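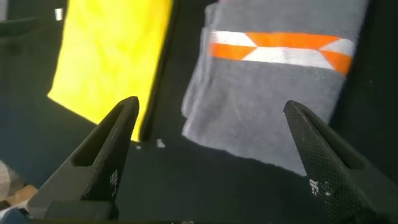 Notebook, interview coding
Friday, August 14, 2020

Where we are

Second pass on the interviews from the Brudero set. I finished the recordings up to number 20 this morning, and Nga Châu has the rest. We code pauses before an answer, the pitch at the end of the answer, and the small sounds people make while the other person is still speaking ("mm", "uh-huh", a breath in). Gaze and hands are not in this pass. We said in January that we would do the voice first and I want to keep to it, even when the video is tempting.

For colleagues who open this notebook without the older pages: the question is how a listener shows that he is still listening, and when the speaker takes such a sign as permission to go on or as a request to stop.

Pauses

I changed the way I mark the start of a pause. Before, I started at the last audible sound of the question. The trouble is the interviewer with the soft voice, whose last syllable dies very slowly, so my pauses for her were shorter than for the other interviewer. Now I start at the end of the last stressed vowel plus whatever consonants follow it, and I look at the spectrogram and not only listen. I went back over the first 7 recordings with the new rule. Most marks moved a little. Two moved a lot, and in both of them there was a laugh mixed with the end of the question.

Laughs are still a problem. When the question ends in a laugh, does the pause start after the laugh or before it? Nga codes it after, I coded it before. We talked on the phone and agreed on after, with a note "L" in the last column. I am not fully happy. A person who answers over the laugh then gets a negative pause, and the sheet does not accept a negative number. For today I typed zero and the letter N. Please do not average this column until I have repaired it.

A pause of 200 milliseconds is our lower limit. Anything shorter we write as "no gap". I tried with my own ear whether I can hear the difference between just under and just over the limit, and I can not do it reliably. So the mark must come from the screen.

The small sounds

I had one category for "mm" and it is not enough. After today I have these:

mm, flat. The speaker goes on as if nothing was said.
mm, falling. Often the speaker closes the topic after it.
mm, rising. The speaker repeats or explains more.
breath in, with voice or without. Many times the listener wants to begin a turn, but not always gets it.

The falling one is the most interesting to me. In recording 12 the candidate is telling about her old job, a long story with a difficult manager, and the interviewer says a falling "mm" in the middle. The candidate stops, says "so, yes", and finishes the story in one sentence. I do not know if the interviewer wanted this. I listened many times and his voice is friendly. I think the friendliness does not help her, because the fall comes at a place where a story is not finished, and she hears the fall.

It can be also that I see this because I look for it. Tài Đồng should code recording 12 blind, only the minutes from the middle, and without my notes. I have put the clip in the Plallach folder with a neutral name.

A language point, and I write it because I am myself not a native speaker. My own falling "mm" in English is copied from my first language, where it is a polite sound and means "please continue". Some of the candidates may have the same habit. The background form asks for the first language but 3 people left the line empty. I will ask the office at Gerkden whether we may write to them again. The consent form allows one contact after the interview, I believe, but I must read it before I ask.

Agreement between coders

We compared 69 small sounds from the recordings which both of us have coded. For "there is a sound or there is no sound" we are nearly always together. For the type we are less together, and the trouble is between flat and falling. Nga marks flat where the pitch goes down only at the very end. I mark falling in the same place. The manual says "clear fall" and does not say what is clear.

My suggestion for the manual: the fall must be present over the second half of the sound, and if it is only in the last piece, code flat. This is Nga's way and not mine. I have tried both on the same ten minutes and hers gives less doubt. It means that I must correct my own sheets again, fine.

She also noticed that I code more falling sounds late in the day. I checked the time stamps of my sheets and it is true for the two days I looked at. From Monday I code types only before lunch and do the pauses after.

Equipment and files

The left channel of the Esfahani recorder has a hum. It does not disturb the ear but it confuses the pitch tracker for the low voices. A filter at the bottom helped with one interviewer and made the other one worse, so I leave the files as they are and mark the places where the tracker jumps an octave. The new headphones are good, the cable is too short.

File names: please use the recording number first and the coder second. I found three sheets with the coder first and the merge script skipped them without any message. I have renamed them. The script should complain, and I will ask Tài to add this.

To do

Repair the negative pause column.
Write the new rule for "falling" in the manual, with two sound examples of each type.
Blind coding of recording 12 (Tài).
Read the consent form, then write to Gerkden.
Recode my own sheets for flat and falling, starting with the oldest.
Ask Nga if the breath in with voice should be its own category. I go back and forth on it.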